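Kidance 200 Studio Kiln: Set-up Guide
Section 4. First firing and glaze firing

Please read the whole section before you switch on the kiln. The steps are written for the potter who works alone in a small studio. If you fire porcelain, read also the note after step 6.

4.1 Before the first firing

1. Check that the kiln stands level. Adjust the four feet with the key from the accessory bag.
2. Keep a free space on all sides of the kiln. The wall behind must not be covered with paper or cloth.
3. Brush the kiln shelves with two thin coats of bat wash, on the upper side only. Let the first coat dry before you put on the second.
4. Clean the element grooves with a soft brush. Do not use a metal tool.
5. Place three props in a triangle and lay the first shelf on them. The shelf must not rock.
6. Run the empty kiln with Programme 1. The lid vent stays open until the display shows 200 °C, then close it.
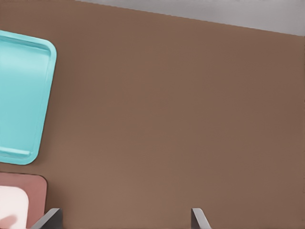 Note for porcelain: the body becomes soft near the top temperature and may stick to the shelf. Dust a little alumina under each foot ring. Thin plates should be fired on a setter made from the same clay, so that both shrink together.

Caution: during the first firing you may notice a smell from the binder in the insulation. Keep the window open and do not stay in the room longer than necessary.

4.2 Loading for the glaze firing

7. Wipe the foot of every piece with a damp sponge. Glaze on the foot will melt on the shelf and the piece can be lost.
8. Leave a finger's width between the pieces. Glazed surfaces must never touch.
9. Put tall pieces on the upper shelf and low bowls below. Keep the tip of the thermocouple free.
10. Set a witness cone on each level, where you can see it through the spy hole.
11. Choose Programme 4 and press Start. If the display shows E7, switch off at the wall and call the Doltmont service desk, extension 863.

Caution: use dark glasses when you look through the spy hole. Ordinary sunglasses are not enough.

4.3 Cooling

12. Do not open the lid above 100 °C. White glazes with a silky surface depend on slow cooling and will turn shiny or show fine cracks if cold air comes in.

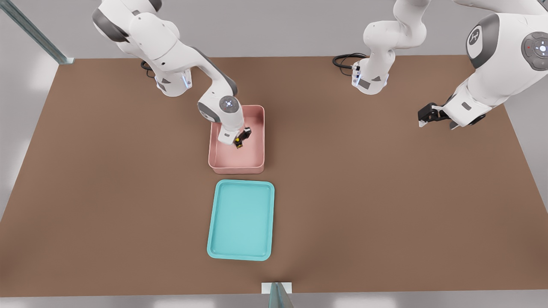
Renzo Villa writes that with his celadon he waits even longer, until the display shows 60 °C, and that he has had far fewer cracked rims after he changed to this. He also asks for a cooling programme with a hold. Such a hold can be added by hand, as follows.

13. Press Edit, go to the last segment and press Add.
14. Enter the hold temperature given by your glaze supplier and a time in minutes. Press Save.

Spare shelves are ordered under part number 2910, and props under 2846.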